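Storkstead transit token

The Storkstead transit token is a small brass fare token used on the streetcars, and later the buses, of the town of Storkstead. Struck by the Madent works in four main types. Collectors also count a number of varieties, most of them down to worn dies and not planned changes. The tokens stopped being good for a ride when the fare box system came in, but they still turn up in jars, coat linings and estate lots.

Background

Before the token, riders paid in coin. Conductors made change by hand, slow work in winter, and short drawers were a regular complaint. The Antunes line, the larger of the two streetcar companies, tried paper tickets first. The paper did badly in rain. Brass was picked for the first order after a short trial of white metal pieces. Trial pieces are scarce and most are holed.

The smaller company, Stalus, honored Antunes tokens from the start but never ordered its own. After the two merged the Stalus name was dropped from the cars. It never appears on any token, though dealers sometimes list a "Stalus type". This is a mistake for Type II.

Types

Type I. Diameter 21 mm. Plain rim. Obverse, a stork standing left, ANTUNES LINE around. Reverse, GOOD FOR ONE FARE in three lines. Center hole, round. The stork has both feet down.

Type II. Same size, same legend. Stork now on one leg. Hole is smaller and often off center. The commonest type by far and worth little unless uncirculated.

Type III. Diameter 28 mm, struck after the merger. STORKSTEAD TRANSIT replaces the company name. No hole. Too close in size to coins in use at the time and drivers hated it. Withdrawn the next July, and a good part of the stock was melted.

Type IV. Back to 21 mm. Cut-out S in the center. Last type made. Comes in brass and also in a copper-plated version for school fares, which wears through quickly at the high points so that plated pieces are often sold as plain brass ones. Look inside the S, the plating usually survives there.

Varieties

The standard list is by Gudrun Eide, who numbered 60 varieties across the four types. Her numbers have the prefix E. A later supplement by Chiến Lý and Tín Lý raised the total to 106, mostly by splitting Type II on the position of the stork's beak against the letter N. Not everyone accepts the split. Araba Ofori argued that many of the supplement numbers are just stages of the same die as it wore down, and her shorter list is used by some dealers insted.

Better known varieties:

E-4, Type I, no period after FARE.
E-17, Type II, doubled leg. Looks like two legs at a glance so often mixed up with Type I. Check the hole.
E-31, Type II, LINE spelled LNIE. Recut fairly fast. Clean ones are hard to find.
E-52, Type IV, S cut in backwards. Some are genuine. Many are plain blanks cut later by hand, file marks inside the curve give these away.

Production

Madent struck the tokens on a hand-fed press from bought-in strip. Dies were cut in house. The order books for Type I are lost, so no mintage is known. For Types II and IV the books survive but give weight, not count, and estimates from them differ a good deal. 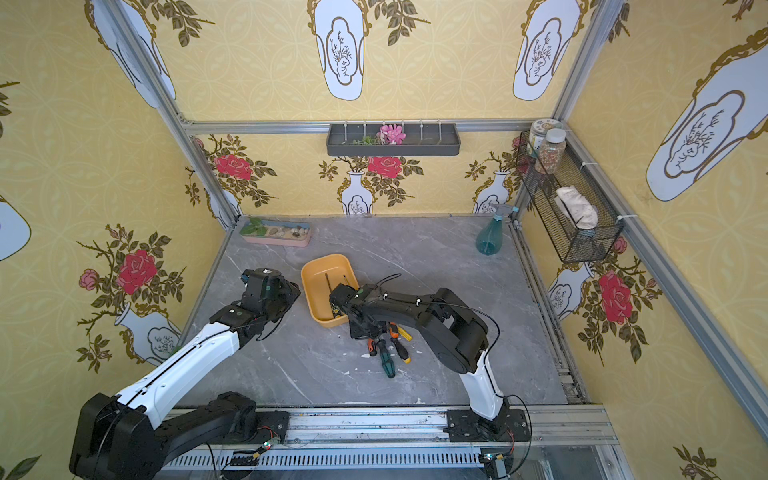 Edges are plain on all types. Pieces with a reeded edge have been altered, probably to pass in a vending machine. Rotation between the two sides is usually medal alignment. Coin alignment is known for Type III and brings a small premium.

Condition and cleaning

Most tokens grade low. They were handled hard, tumbled in counting machines and reissued for years. Brass was often polished by early collectors, which leaves a flat orange color and lowers the price. Green spots near the hole are comon on pieces kept in vinyl pages.

Counterfeits

Period fakes are lead or a soft gray alloy, cast, with blurred letters. They're collected in their own right. Modern copies of Type I exist, marked with a tiny C under the stork, but the mark can be filed off. Weight is the best test.

Collections

The fullest set in one place was put together by Uyên Lò and was last shown on Sun 22 April. It lacks E-31. The Eide collection was broken up and sold in lots, without a proper catalog.

See also

Streetcar transfer
School fare token
Holed coinage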